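Table clearing

Table clearing is the household and workplace activity of taking objects away from a table top after a meal, a meeting or a period of work, so that the surface can be used again. It is usually followed by wiping. In offices and shared rooms it is often treated as a small common duty, while in restaurants it is a part of paid service and has its own rules and training.

Terms

In everyday English the expression "to clear the table" refers mostly to dishes after eating. In Canada and Australia the same words are used also for papers, boxes and decorations. The word "bussing" is limited to restaurants and cafeterias. "Resetting" means that the objects are put back in an agreed arrangement after the surface was cleaned, and it is sometimes counted as a separate activity.

Objects commonly found

The objects on a shared table belong to a few groups, and each group is handled in its own way.

Plates with food. A plate which still holds food is carried level, with the thumb on the rim. Dry or crumbly food falls easily when the plate is tilted, so it is scraped into the bin before the plate is stacked with others.

Small boxes. Open wooden boxes are used for cards, pens, tea bags and other small items. They are lifted from two sides, or the contents are taken out first. Unfinished wood is not left standing on a wet surface, as it takes a stain in the colour of whatever was spilled.

Flower pots. Artificial flowers in a small pot are common in rooms with little daylight. They weigh little and tip over when a sleeve touches them. Dust is removed from the leaves with a dry brush.

Loose flat items. Folders, trays and sheets are normally removed first, because they hide crumbs.

Arrangement of the room

A large rectangular table can be reached from more than one side, and several people may work at it if there is enough free floor behind them. Chairs are pushed away before the work begins. A small side table is useful as a place for things which have no decided destination — keys, chargers, half-read papers. Glass partitions with a frosted finish are frequent in such rooms, since they let light through and still give some privacy.

A shared room with a large dark brown table, and the office chairs by its frosted glass wall
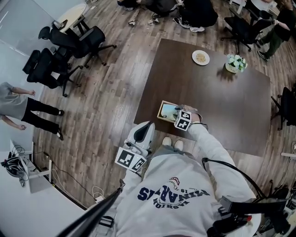
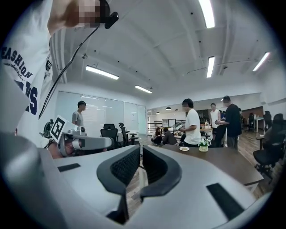 Order of work

Manuals differ on the order. The older practice, described by Noreen Heffernan in her handbook for canteen staff, begins at the far side of the table and ends at the near edge, so that the arm does not pass over objects already gathered. Davoud Hashemi recommends the opposite for low tables, where it is tiring to lean forward for a long time. Both authors agree that food goes before decoration.

When two people clear one table, they usually divide it by halves and not by type of object. Ieuan Pritchard observed 44 shared offices and noted that division by type led to more waiting, particularly when there was only one bin.

Surfaces

Dark table tops show dust, finger marks and the reflections of ceiling lamps more clearly than pale ones. They are wiped along the length of the table with a cloth that is damp but does not drip, then dried with a second cloth. Wood-grain floors in mixed colours hide crumbs well — for this reason the floor is swept even when it looks clean.

See also

Table setting
Housekeeping
Dishwashing
Office etiquette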